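Remuer un café, mode d'emploi

Drurnbridge, fin de matinée. Une cuillère, une tasse, une table grise. Chez Gastau, on écrit des règles pour les robots de service, et ça commence là. Pas par les grands principes. Par la position de départ.

Le cahier de bonnes pratiques compte 51 pages, dont 5 rien que sur la préparation du poste. « Trop court », tranche Anouk Prins, qui l'a relu en décembre. Jolien Baert voudrait couper. On en discute encore au déjeuner.
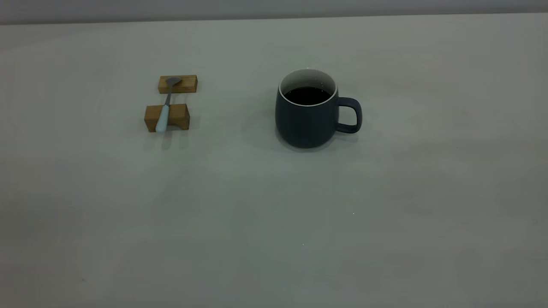
La cuillère sur ses deux blocs de bois, la tasse à bonne distance.

Premier point : rien d'inutile sur le plan de travail. Deuxième, le manche toujours accessible, posé sur le bloc avant. Troisième, du vide entre les objets, pour que le bras passe sans rien frôler. Simple sur le papier. Sauf que chaque labo a ses habitudes, et que les essais ne se comparent plus.

Nous utilisons des cookies pour améliorer votre expérience de lecture. Accepter | Paramétrer | Refuser

Cauã Meireles, lui, se bat pour le liquide. Beaucoup testent à vide, c'est plus confortable. Son texte éxige une tasse remplie, niveau sous le bord, et 5 essais consécutifs notés sans tri.
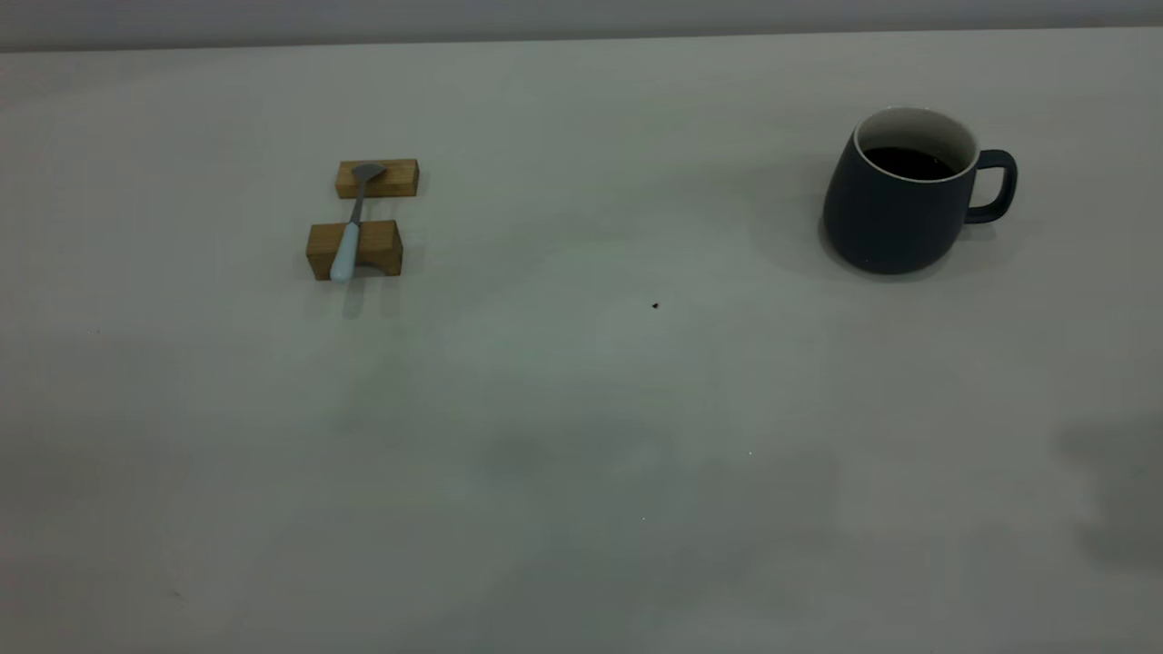

Et les ratés ? Consignés aussi, avec la remise en place entre deux passages. C'est là que ça coince chez Storine, trois relectures déja et toujours pas d'accord sur qui replace quoi. Jeanine Stevens penche pour un opérateur unique. À suivre.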